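My shoulder, the kitchen, and the 9 exercises

5/14/20

I promised to my cousin Nadiia Kostiuk that I will write down how I repaired my frozen shoulder, and now two other people have asked me the same, so I put it on the blog and they can all read it from one place. I am not a doctor. I am a man of 71 years who worked all his life with drawings, at a desk, and who in January could not put on his own coat.

It was the left shoulder. First it hurt only at night, when I turned to that side. I thought it was the pillow, and I bought a new pillow, and then I thought it was the new pillow. After some weeks I noticed that I wash my hair with one hand. I did not decide to do this, I simply saw one morning that the left hand was hanging down and waiting. My brother Volodymyr told me to go to the doctor. I went to the doctor three weeks after he told me, and he still mentions these three weeks.

The doctor moved my arm to the front, to the side and behind my back, and she wrote numbers on a paper. She said the name of it is adhesive capsulitis, and that most people call it frozen shoulder. The way she explained it, the joint has a kind of bag around it, and the bag becomes thick and tight. She also said it can take a long time, sometimes more than a year, and that I should not expect a miracle from one injection. I appreciated that she said it directly. She sent me to physical therapy.

The clinic is on the second floor, above the Demchenko bakery, and there is an elevator but it is slow. My therapist is Ohemaa Kwofie. At the first visit she asked me many questions that had nothing to do with the shoulder, or so I believed. How do I sleep, what do I carry, on which shelf do I keep the cups. Then she measured me. I could lift the arm to the side only 60 degrees before the shoulder blade started to climb up together with it. When I reached behind my back, I came as far as the back pocket and no further. She wrote everything down and told me that we will measure again, and that I should not measure myself at home every day like people who stand on the scale.

We started very gently. There is an exercise where you lean forward, hold something with the good hand, and let the bad arm hang and swing in small circles. It looks like nothing. I was a little disappointed, to be honest, because I expected machines. But in the first weeks this was the only movement that did not wake up the pain, and I did it three times a day. After this came the sliding exercises. You put the hand on a flat smooth surface, with a small towel under it, and you push the towel away from you slowly until you feel a stretch, and you wait, and you come back.

Then the clinic closed its doors in March because of the virus, and I had to continue at home. Ohemaa called me by video one time every week. I was not happy about this. I did not believe that a person can see a shoulder through a telephone.

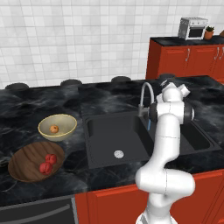

The first problem of home exercise was to find the right place for it. My dining table is too low, and when I slid the towel on it I was bending my back and the shoulder was not doing its part. The bed is soft, the desk is full. Ohemaa told me to look for something at the height between the hip and the belly button, long and smooth, where I can stand straight and take small steps. So it was the kitchen. A long counter is really the best thing for this, and a stone-looking one like that black marble with the gray veins would let the towel go like on ice. Only the sink in the middle makes you choose a side, and with a double one you need to go well to the left or well to the right of it. Mine at home is plain and light-colored, and the free part to the right of the sink is just enough for my arm when I stand half a step back.

I want to describe the routine as it was in April, because this is what people ask about. There were nine exercises in total, but I did not do all nine every time. In the morning I did the hanging circles, the towel slide to the front, and the towel slide to the side. Before these I kept a warm pack on the shoulder for some minutes. In the middle of the day I did the wall walk, where the fingers climb the wall like a spider, and the one with the stick. For the stick I used the handle from an old broom. You lie on the back, hold the stick with both hands, and the good arm pushes the bad arm up over the head. In the evening I did the stretch behind the back with a towel, and this one I hated. I still hate it.

Ohemaa gave me a rule for the pain. I should imagine a line from zero to ten. Up to four I may continue, at five I make the movement smaller, and if the pain is still there one hour later, then next time I do less. I broke this rule one time. It was a good day, the sun was shining, and I thought that if ten repetitions help, then 40 will help more. I could not sleep that night, and the next two days I did only the circles. When I told her, she did not shout at me. She asked me to write the number of repetitions on paper before I begin, and to stop at the number.

Vitalii Onyshchenko, who was my colleague for many years, had the same thing in the other shoulder, and he recommended me a pulley that hangs over the door. The one he sent me is called Peltik. It is a rope, two handles and a piece that you close in the door. It works fine, but please check that the door opens away from you and that everybody in the house knows you are there. My grandson Severyn opened it the first evening. There was no damage, only surprise.

I also bought a cream, Virnelo, which smells of camphor. Ohemaa said it will not change the joint, but if I like the warm feeling I can use it. I like the warm feeling. My wife does not like the smell, so I use it after lunch and not before bed.

About sleeping, this was for me the most important advice of all. On my back, with a folded towel under the left elbow so that the arm does not fall backward. On the right side, with a big pillow in front, and the left arm lies on it as if I am hugging somebody. The first night when I slept until five o'clock without waking up, I told about it to everyone who called.

And now the result, as it is today. Last week we measured again by video, I stood sideways and Severyn held the telephone. To the side I am well above the shoulder height. To the front it is almost like the right arm. Behind the back it is still poor, I reach the belt and a little more. I can put on the coat without help. I wash my hair with two hands. The cups are again on the upper shelf, and I take one down every morning with the left hand, slowly, an empty one.

If you have the same pain, please go to a doctor first, because a shoulder can hurt for different reasons and my exercises may be wrong for yours. Nadiia, for you I will send separately the drawings of the stick exercise, I made them in pencil and they need to be scanned. The next call with Ohemaa is in two weeks, and she already said we will talk about the behind-the-back one.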